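DALLIS HOUSE RESIDENTS' ASSOCIATION
Minutes of the Regular Meeting of the Pantry and Supplies Section

Held in the ground floor activity room on Sunday. The meeting was called to order at 2 p.m. A quorum was present.

1. Approval of previous minutes
The minutes of the February meeting were approved with one correction. Under item 4, "Clastow Wing" should read "Staniforth Wing."

2. Matters arising
The replacement key for the supply closet has been received and is kept at the front desk. The sign-out sheet for folding tables was not returned with the last set of papers. Members who hold a copy are asked to bring it in.

3. Accounts
Receipts for the period were $2,954 and expenditures were $2,556. The largest expense was shelving for the Clastow Wing pantry. The accounts were accepted as presented. A request from the Staniforth Wing for a separate budget line was held over.

4. Containers and packaged goods
The section reviewed the kinds of items now kept for shared use, with particular attention to lidded containers and soft pouches. It was noted that the two are currently stored together on one shelf, and that pouches have been found lying flat beneath heavier items. 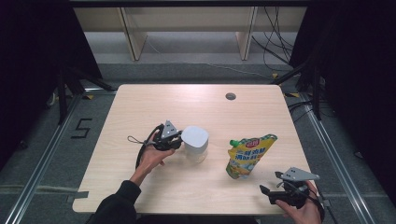
Item 4: white lidded cup and yellow squeeze pouch on the activity room table.

The following points were recorded in discussion:

The frosted cups are preferred to solid ones for dry goods, as the level of the contents can be judged without opening the lid. Several members asked that the date of filling be written on tape on the side of each cup and never on the lid, as lids are frequently exchanged.

Pouches with a spout cap are to be stored upright with the cap at the top. The Vinov wire racks tried in the Clastow Wing were found too wide for this purpose, and pouches fell through to the shelf below. Shallow bins will be tried in their place.

Where the printing on a package is in Chinese or another language not read by all residents, a short English label giving the contents is to be added on the back. The front of the package should be left clear so that those who do read it can continue to do so.

It was moved and seconded that pouches and containers be given separate shelves in both wings. Carried.

5. Lids
A member reported that lids and bowls had again become separated after the monthly lunch, and that 10 bowls in the Staniforth Wing have no lid that fits. The chair reminded the section that the rounded square lids do not fit the round bowls, although they are often forced on. It was proposed that each container be stored with its own lid on. Objection was made on the ground that closed containers take up more shelf space and hold odors. After discussion, it was agreed that lids will be stored with their bowls in the Clastow Wing and separately in the Staniforth Wing until the next meeting, when the two arrangements will be compared.

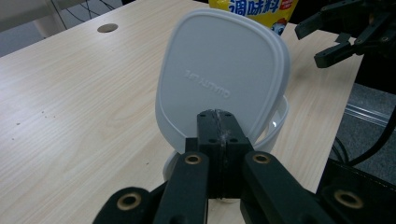
Dallis House Residents' Association | Pantry and Supplies Section

6. Purchase of replacements
Two quotations for replacement containers were tabled. The section preferred white plastic with a raised rim on the lid, on the same pattern as those in use, so that old and new pieces may be stacked together. No order will be placed until the unmatched lids have been sorted. Residents will be asked by notice to return any containers held in their apartments.

7. Use of the activity room table
The light wood table is to be wiped down after each use and left clear for the next group. Hot dishes are not to be placed directly on the surface. A request for a second table was referred to the building office.

8. Other business
The time of the monthly lunch was confirmed without change. A question about the freezer in the Staniforth Wing was deferred, the relevant papers not being available.

9. Action items
Section secretary: post the notice regarding return of containers.
Clastow Wing: obtain shallow bins for pouches.
Staniforth Wing: sort unmatched lids and report the number remaining.

The meeting was adjourned at 3:15 p.m.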